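Snack shelf for the church hall waiting room — what do you stock?

14 replies · 3218 views · Share

marigold_jean
Hello all, I've been reading this board for ages and finally have a question of my own. I've taken over the snack corner at our dance school in Haslam, where the parents sit for an hour or more while the little ones have their lessons, and I'm trying to work out what people will want to eat. Up to now it's been granola bars and a jar of hard candy, and I think the candy has been there longer than the piano.

My daughter-in-law took me to the big Asian grocery out in Trorer and I got quite carried away in the chip aisle! So many flavors I'd never thought of.

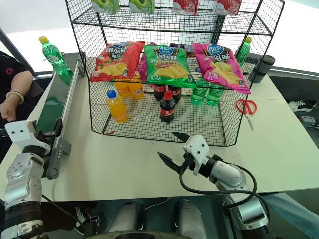 Chips in the middle, apple and strawberry drinks up top.

My budget is 80 dollars a month and I'd like to charge a dollar an item on the honor system. Is that silly? Would American parents buy chips if they can't read the bag?

3 likes · Reply

pbandjay
Not silly at all, welcome! We did honor system at my old office and it came out a little ahead every month. I will say I'd skip the chips. An hour of crunching outside a ballet class would drive the teacher up the wall, and then you've got greasy fingers on tiny pink tights. Pretzels if you must.

1 like · Reply

Elsie Naylor
Oh, I have to disagree with pbandjay (with love). I ran the table at the Grudlow swim club for years and chips outsold everything else we ever put out, pretzels included, and the pool never complained. Parents come straight from work and they're starving. They want salt! What I'd worry about is allergies. With imported bags, look for the English sticker the store puts on the back, and if there isn't one, leave it in the store. I keep a little notebook with the ingredients copied out so nobody has to squint.

11 likes · Reply

marigold_jean
Elsie, the notebook is going on my list this minute. I hadn't thought about the stickers.

Reply

tuckshop_ron
I'm with Elsie on chips and with pbandjay on the noise, so I'm no help to anyone. My two cents is on how you set things out. Sort by flavor and keep the same thing in the same spot, so the regulars can find their favorite half asleep. Wire shelves are nice for this, you can see through them to what's left, but bags do slump. Look at the pink one on the right, hanging a bit over the front edge of the wire. One toddler walks by and it's gone. I clip mine at the top with binder clips, and I've never lost a bag to gravity since.
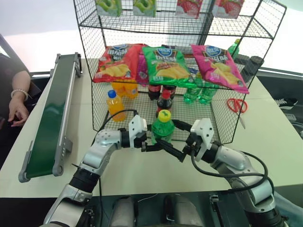 Drinks are the part I'd argue about. Kids' cartons are sweet, and half my parents only wanted water or seltzer, so I'd buy fewer than you think at first and see. Apple and strawberry up on the top level is a good place for them all the same, because small hands can't get there without asking, and the chips one level down are what the grown-ups will be reaching for anyway.

6 likes · Reply

pbandjay
Ron, putting the juice up high just means the kids ask for it louder. Bottom shelf or not at all, in my house.

2 likes · Reply

tuckshop_ron
Your house sounds quieter than mine ever was.

4 likes · Reply

lindy.h
Does anyone use Fasix for the money side? Our troop switched in September so people could pay by phone. Hardly anyone carries dollar bills now, and the coffee can was mostly IOUs.

Reply

Elsie Naylor
We tried it for one season, lindy, and the older folks hated it, so we went back to the can and taped the code to the lid for anyone who wanted it. Both together worked fine. Jean, start with 4 kinds of chips and see which run out first, then buy more of those. And please throw out that candy, dear.

9 likes · Reply

marigold_jean
Candy is in the trash! Going back to Trorer for chips and a box of binder clips, and I'll get some seltzer while I'm there.

5 likes · Reply · Share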